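Keeping the Fingers Honest

How a small workshop in Stornavance sets up a gripper cell, first on the screen and then on the floor

The handling cell at Stamon starts its day at 6:30 in the morning, before the heating is on. It has one arm, one parallel gripper with two fingers, and a tray of castings which must be moved to a washing station. The work is not difficult. What takes patience is to keep the gripper in good condition, and the company has developed a routine for this which I found worth writing down.

Every change is tried first in simulation. The workshop uses a program called Parum, where the arm can be moved as slowly as one likes and no casting gets broken. The virtual rooms came with the program, and the technicians never replaced them with a model of their own hall. For checking a finger it does not matter what hangs on the wall.

The first check is always the same. The gripper is opened wide with nothing between the fingers, and the view is placed above and behind it, so that the palm housing lies at the bottom of the screen. From this position the technician compares the angle of the two fingers and looks at the gap.
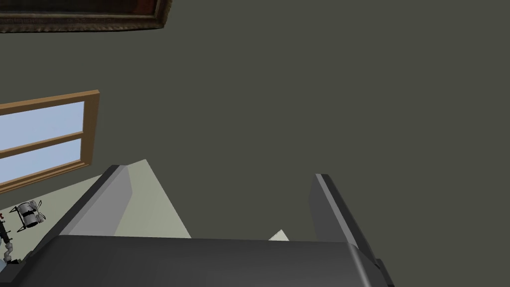
From screen to floor

When the virtual gripper behaves well, the same positions are sent to the real one. The arm first runs at a very low speed, with the tray removed. A technician stands by with the enabling switch in hand and watches the cable at the wrist, which the simulation does not show. In October a new cable clamp was fitted too close to the last joint, and it was this slow run that revealed the problem.

After that comes the zero point. The fingers are closed on a steel gauge block, the value is stored, and the fingers are opened and closed again. If the second reading is different from the first, the screws of the finger mounts are loosened, the contact faces are wiped, and the work begins again.

What wears out

The rubber pads on the fingers are changed every 2000 cycles. The supplier, Valente, would allow more, but the castings have sharp edges and the workshop prefers to be early. One set was left on until 2289 cycles during a busy period, and the pads had a groove so deep that the parts turned in the grip.

The guide rails inside the housing get a thin film of grease every 1000 cycles. Too much grease collects metal dust, so the old film is removed with a cloth before the new one is applied. The whole job takes about 53 minutes, including the test run. The cycle number is written by hand in a notebook that hangs on the cell door, next to the key for the cabinet.

The next task is a longer pair of fingers for a deeper tray. They already exist in Parum, and the real ones are still waiting to be milled.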